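Search products, part numbers, guides
Search

Clurnitz 156 Ceiling-Fix Curtain Track

Product code 3519. Supplied by Plurnmont. Sold as a complete kit.

12 shares | 4 comments

The Clurnitz 156 is a hand-drawn aluminium track for light and medium curtains. It fixes directly to a ceiling, or to a timber batten above the window reveal. The profile is extruded in one piece and has a closed top and a single lower channel. Gliders run inside the channel and are not visible from the front once the heading is hung.

The kit is cut at the works to the length ordered. The longest single piece is 3,914 mm. Longer runs are made from two pieces with the internal joiner, code 3862, which is ordered separately. The joiner sits above the glider path, so the gliders pass the joint without catching if both cut ends are square and free of burrs. Do not cut the track on site with a grinder. A fine-toothed hacksaw and a mitre block are suitable.

Measuring

Measure the ceiling line, not the window. Take the width at the front and back of the reveal and order to the smaller figure, less 6 mm. For tracks fitted outside the reveal, add 150 mm at each side so that the curtain can stack clear of the glass. The curtain drop is taken from the underside of the glider eye to the finished hem. The eye hangs 9 mm below the profile.

What is in the kit

Track profile, white or mill finish
Gliders, 12 per metre
End stops, two
Ceiling clips with steel springs, one for every 500 mm of track plus one spare
Countersunk screws, 4 x 35 mm, for timber only

Plasterboard fixings are not supplied. Where the clips do not fall on a joist, use spring toggles or fit a batten first. The older Tustby clips have a narrower spring and will not hold this profile.

Load and fabric weight

The rated load is 5 kg per metre with clips at 500 mm centres. This falls to 3 kg per metre at 700 mm centres, and wider spacing is not recommended. Weigh the made-up curtain, including lining and heading tape, before choosing the spacing. Unlined linens and voiles are well inside the limit at either spacing. An open-weave linen will drop slightly in its first weeks of hanging, and the hem should be tacked and left before it is finished.

Fullness for sheers is normally twice the track length. At less than one and a half times, the folds flatten when the curtain is closed. At more than two and a half times, the stack becomes deep and may press against handles or blinds behind it. 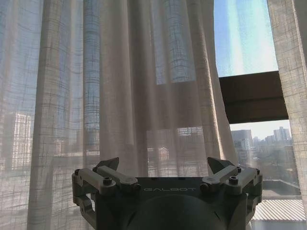 Fitting

1. Mark a straight line on the ceiling. Keep it at least 80 mm from the glass or from any projecting handle.
2. Fix the end clips 50 mm in from each end of the track, then space the others evenly between them.
3. Slide the gliders into the channel and fit one end stop.
4. Offer the back edge of the profile to the clips and press the front edge upwards until each spring engages.
5. Fit the second end stop. Hang the curtain from the centre outwards.

To remove the track, press each spring with a flat screwdriver and lower the front edge first.

Care

Wipe the channel with a dry cloth twice a year. If the gliders drag, use a silicone spray on the cloth. Oil and wax polish collect dust and will mark pale fabric.

Compatibility

Gliders accept standard plastic and metal hooks up to 2 mm thick. Llewellyn wave tape can be used with the corded glider set, which replaces the loose gliders in this kit. The track cannot be curved by hand.

Technical notes checked by Niloufar Esfahani, 20 July 2023.

4 comments | Share this product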